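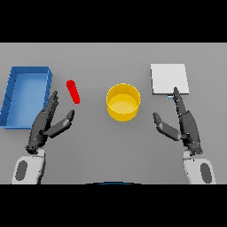 Computer rendering: a blue tray and a small red cylinder on a gray tabletop

Do you get migraines? We would love to hear from you

The Kandine Headache Study, Nutitstead
Call for participants, November 2019

If you have ever had to lie down in a dark room in the middle of your own birthday party, or pull the car over and wait for the zigzag lines to go away, you already know more about migraine than most textbooks do, and you are just the sort of person we are hoping to meet. We are a small team at the Kandine clinic in Nutitstead, and we are looking for adults who would be willing to keep a headache diary for us over the winter and come in to see us a few times along the way.

What we want to learn is fairly simple to say, though it has kept us talking over many lunches. People with migraine often tell us that they feel "off" the day before an attack. Some yawn a lot, some crave salty food, some get a stiff neck or snap at the kids for no good reason. We would like to find out how often those early signs come before a headache, and whether they are the same from one attack to the next in the same person.

Who can join

You can take part if you are 18 or older, a doctor or nurse has told you that you have migraine (with or without aura, either is fine), and you usually have at least two attacks a month. You should have had migraines for a year or longer. You can keep taking your usual medicine, and please do! We are not testing a drug and we won't ask you to stop anything your own doctor has given you.

We are sorry to say we can't include people who are pregnant, or who have had a head injury in the past six months. If you aren't sure whether you fit, call anyway and we will talk it through.

What you would be doing

There is a first visit of about an hour and a half, when we go over your health history, check your blood pressure and show you the diary. After that you fill in the diary every evening until April. Most evenings it takes a few minutes, a little longer if you've had a bad day, and if you miss one because your head is splitting, just leave it blank and pick it up again when you can. We will ask you back for two shorter visits, and there is a phone call in between so we can hear how you are getting on.

The diary comes on paper or as the Zirico app, whichever you like better. Quite a few people find a bright phone screen is the last thing they want, so don't feel you have to be modern on our account.

We will pay for your parking or bus fare, and you will get a gift card at each visit as a thank-you. You can leave the study whenever you want and you don't have to tell us why. Your diary is stored under a number, with your name kept separately.

How to get in touch

Ask for Gwendolyn Pruitt, our study coordinator, at the Kandine front desk, 889 Cirillo Street, Nutitstead, or call the clinic and dial extension 948. If you get the machine, leave your name and a good time to call back. Questions about the medical side can go to Dr. Ottavio De Luca, who leads the study and is always glad to talk about headaches.

Please don't use the study line for urgent problems. A sudden, very severe headache, or one with weakness, confusion or trouble speaking, needs emergency care right away.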